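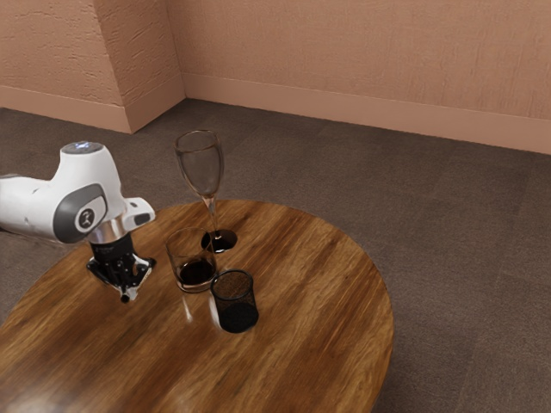
8 min read

Testberg, Monday morning

The glass went over on the second try, and forty people made the same noise. It was the noise you make at a wedding when a waiter loses a tray. Then somebody at the keyboard pressed a key, the glass was upright again with the drink back in it, and we all laughed at ourselves, because there was no glass and there had never been a drink.

I had driven out to Testberg for the March open day at Fudari, a small company that teaches robot arms to handle household things, and does most of that teaching inside a computer. I expected a hall full of machinery. What I got was a former print shop with good coffee, a wall-sized screen, and a virtual room that I now know better than some rooms in my own house. It has peach-colored walls, gray-brown carpet, and a round wooden table with a shine on it. The project is called Triscombe, and everybody here talks about "going into Triscombe" as if it were down the hall.

The job on show that morning sounds like nothing. On the table stand a tall stemmed glass, a short tumbler with something dark in it, and a black mesh cup of the kind that holds pens. The arm has to pick up the tumbler and set it down somewhere else on the table without spilling it and without bothering its neighbors. That's the whole thing. I could do it while talking on the phone, and I have done it while talking on the phone, thousands of times, without once thinking that it was hard.

It's hard! I'm still a little giddy about how hard it is.

Why the cup is there

Fengying Hou ran the first session, and she started with the mesh cup. A solid object, she explained, gives a vision system a clean edge to work with. Mesh doesn't. You see some of the cup and some of what is behind the cup, and the mixture changes every time the viewpoint shifts. Clear glass has the same trouble in a different flavor. A stemmed glass is mostly an outline and a few highlights, and the rest of it is whatever happens to be in back.

Put those two next to a tumbler, crowd them together, and set them on a table that gives back reflections, and you have what Hou calls "the mean little table." She said it fondly. She had wanted the polished top from the beginning, and she had argued for it against people who thought it was showing off. A matte table would have made for better numbers and a worse robot, in her view, and anyone who has ever reached for a glass in a restaurant with the sun coming in will probably side with her.

The carpet got its share of attention too. One visitor asked why anyone would bother giving a test room faint tile seams. Hou said they'd found early on that a perfectly plain floor made the stemmed glass easier to pick out than it would be in a real home, and she didn't want to hand the arm a favor it would never get again.

Watching the arm think

The arm itself is white and rounded, with a black gripper and a small pale-blue light on top that I found myself watching as though it were a face. (I asked. It's just a light.) It comes in from the left, leans over the table, and then slows down so much that the first few times I thought the program had frozen.

It hadn't. During that slow stretch the controller, which the team calls Fu, is choosing among ways of taking hold. It can come straight down over the rim. It can tilt and approach from the open side, which keeps it away from the stemmed glass but brings the wrist closer to the table. It can wait a moment and look again. On the big screen each option showed up as a thin colored line, and the lines kept bending and fading as Fu changed its mind.

What surprised me was how much of the worry is about the parts that don't do any gripping. We all stare at the fingers. Fu has to care about the wrist and the white block that sticks out from it, pointing right where the tall glass is. More than one attempt that morning ended with the fingers beautifully placed and the block heading for the bowl of that glass like an elbow at a dinner party. 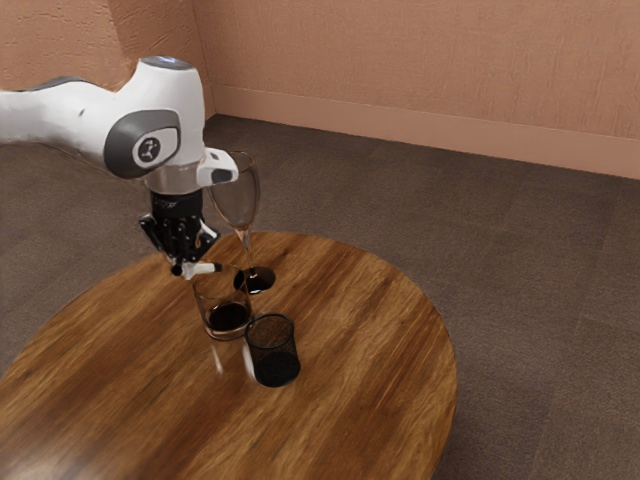
Jinlong Jin would rather see a failure like that than a lucky success, he told the room, since a lucky success goes into the training data looking exactly like a good one, and the arm then learns to be lucky. He would throw out the whole batch before he let one of those through. A few people wrote that down. I did too.

He took over for the second half, and his subject was repetition. The team had run the tumbler task 1,882 times with the current version of Fu before we arrived. Between runs the objects shift a bit, or turn, or trade places. The level of the drink can change. The light can change. Each run gets saved from more than one viewpoint, so that a bad moment can be played back later and looked at from the side where you can see what went wrong.

A real arm would need a person standing by with a towel for most of that. In Triscombe a spill costs one keystroke. That was the key I'd seen pressed when the glass went over, and by midmorning it had become everyone's favorite part of the demonstration. A boy in the front row asked if he could press it. He could, and then there was a line.

My turn at the controls

After the talks they let us try steering the arm by hand. The controls are two small sticks and a trigger, and I can report that I have no gift for it at all.

The first thing you lose is depth. From the default view the fingers seemed to be directly over the tumbler, and I brought them down with real confidence onto bare wood. The second thing you lose is patience. I'd correct left, overshoot, correct right, overshoot again, and all the while the stemmed glass stood there being breakable. Next to me a retired dental hygienist was getting the tumbler up on every attempt. She said it was the same as working in a mirror, and that the trick was to move less than you want to.

I asked Jin how long a new person usually takes to get decent. He said an afternoon for most people, and then he watched me for a while and kindly didn't repeat it.

My best run lasted 42 seconds. I got the fingers open, got them on either side of the glass, and closed them, and the tumbler rose from the table with its drink still level. I was so pleased that I looked around to see who had noticed. When I looked back I'd drifted into the mesh cup and it was on its side. Key pressed, table restored, next in line please.

Getting it wrong on purpose

There was one more part of the visit I hadn't expected to like as much as I did. Hou keeps what she calls a shelf of bad ideas, which is a folder of starting positions designed to be unfair. In some of them the arm begins too low. In others the gripper starts off to the side of the glasses, fingers open over empty wood, and the short way to the tumbler is the wrong way. There are 900 starting positions in the folder, and she seems to know many of them personally.

She put a handful up on the screen and had us guess. Would it go over the top, come around the near side, or give up? The room was split almost every time, and Fu embarrassed us more than once. In one run it backed up nearly to the edge of the table before coming in again, a move that got a small cheer. In another it hesitated so long over two equally good paths that the timer ran out and the attempt was scored as a failure, with every glass still standing exactly where it had been.

I asked whether that second one bothered her. It did, a lot. A robot that stands over your drink and can't decide is no use to you, she said, even if it's very polite about it. They're working on it now, and the next version will have a way of settling ties. How it should settle them is still being argued about, loudly, over lunch. I know because I was at the table.
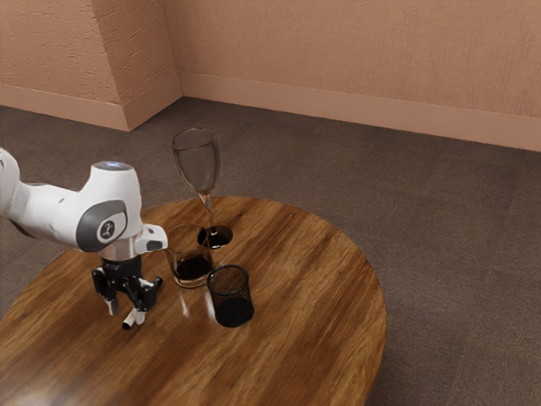
Out of Triscombe

The last stop was a quiet room in the back with a physical arm in it, bolted to a bench and switched off for the day. Fudari moves what Fu has learned onto that arm a little at a time. Plastic tumblers come first and glass ones later, and the stemmed glasses wait until everybody is in a good mood.

The move is never clean. Real fingers have a bit of give in them. Real liquid sloshes in ways the computer version only approximates, and real glass picks up fingerprints, which turn out to help. Hou told us that a smudged glass is easier for the system to see than a spotless one, and that there had been a stretch last year when nobody was allowed to wash the test set.

The company plans to open its doors again, probably once the tie-breaking work is far enough along to show. Visits are free, but the hands-on session fills up first, so put your name down for it when you book. If you get there early, sit on the left side near the screen. You get a better view of the fingers, and you'll be close to the keyboard when the first glass goes over.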